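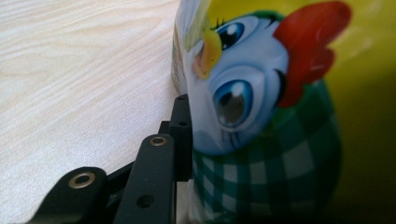 Essai de préhension sur une boîte cylindrique imprimée, doigts noirs à plaque droite.

Qui sommes-nous

Jonow est un atelier d'essais indépendant. Nous comparons des pinces, des bras, des caméras et des contrôleurs pour des entreprises qui s'apprêtent à en acheter et qui ont un doute. Le doute est notre matière première. Les catalogues affichent des forces de serrage, des courses, des répétabilités au centième, et presque toujours une vidéo où un cube bien propre passe d'un plateau à un autre. Nos clients ne manipulent pas des cubes. Ils ont des sachets, des boîtes rondes, des étuis à charnière, des choses qui se froissent et qui roulent.

L'atelier a été fondé par Thanasis Kokkinos après neuf ans passés à mettre en service des cellules robotisées chez Lo Presti, où il a vu repartir au dépôt plus d'une pince choisie sur brochure. Il en a gardé une méfiance assez générale, que l'équipe partage à des degrés divers.

Ce que nous faisons

Une campagne commence par vos objets, pas par les nôtres. Vous nous envoyez ce que vous manipulez vraiment, dans l'état où vous le recevez. Nous établissons une série de prises, 60 par objet en règle générale, et nous notons chaque échec avec sa cause probable. Quand la cause nous échappe, nous écrivons qu'elle nous échappe. Certains clients trouvent cela désagréable à lire dans un rapport payant.

Avant de monter une pince sur un bras, nous la faisons travailler à la main. C'est moins spectaculaire, et cela évite d'attribuer au contrôleur les défauts d'une garniture, ou l'inverse. Une bonne partie des débats entre fournisseurs vient de là : le fabricant du bras accuse la pince, le fabricant de la pince accuse la caméra, et le client paie trois déplacements.
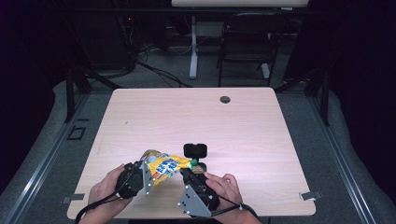 Les emballages souples restent le cas le plus ingrat. Un sachet ne présente jamais deux fois la même forme, et une prise réussie au centre ne dit pas grand-chose d'une prise sur la soudure. On nous annonce régulièrement une pince « universelle ». Nous en avons testé plusieurs - le mot n'a pas survécu à la première semaine.

Sur la campagne Cedirham, notre plus longue à ce jour, nous avons enregistré 3636 prises, dont 337 échecs. Le chiffre a été jugé mauvais par le fournisseur et plutôt bon par le client. Nous le donnons tel quel, avec la liste des objets, puisqu'un taux de réussite sans cette liste ne vaut rien.

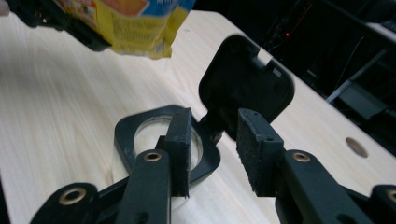
Les garnitures de doigts méritent aussi plus d'attention qu'on ne leur en accorde. Une mousse neuve et une mousse fatiguée donnent deux pinces différentes, et les fiches techniques ne parlent que de la première. Nos protocoles prévoient donc un passage avec des garnitures usées. Kolard, qui nous fournit une partie des pièces d'essai, n'a aucun droit de regard sur les résultats.

Ce que nous ne faisons pas

Nous ne vendons pas de matériel et ne touchons pas de commission sur celui que vous achetez. Nous n'attribuons ni label ni étoiles. Nous ne garantissons pas qu'une pince convaincante sur notre table le sera sur votre ligne, avec votre éclairage, vos cadences et vos équipes de nuit. Méfiez-vous de quiconque vous le promet, nous compris.

Il nous arrive de conclure qu'il ne faut rien automatiser du tout. Le rapport est alors plus court et coûte le même prix.

Travailler avec nous

Le délai habituel est de 30 jours entre la réception des objets et la remise du rapport. L'atelier ferme la seconde moitié de décembre. Pour une première demande, décrivez vos objets et joignez le devis qu'on vous a déjà remis, si vous en avez un. Les visites se font sur rendez-vous, et vous pouvez assister aux essais, y compris ceux qui se passent mal.

Page mise à jour le 25 août 2026.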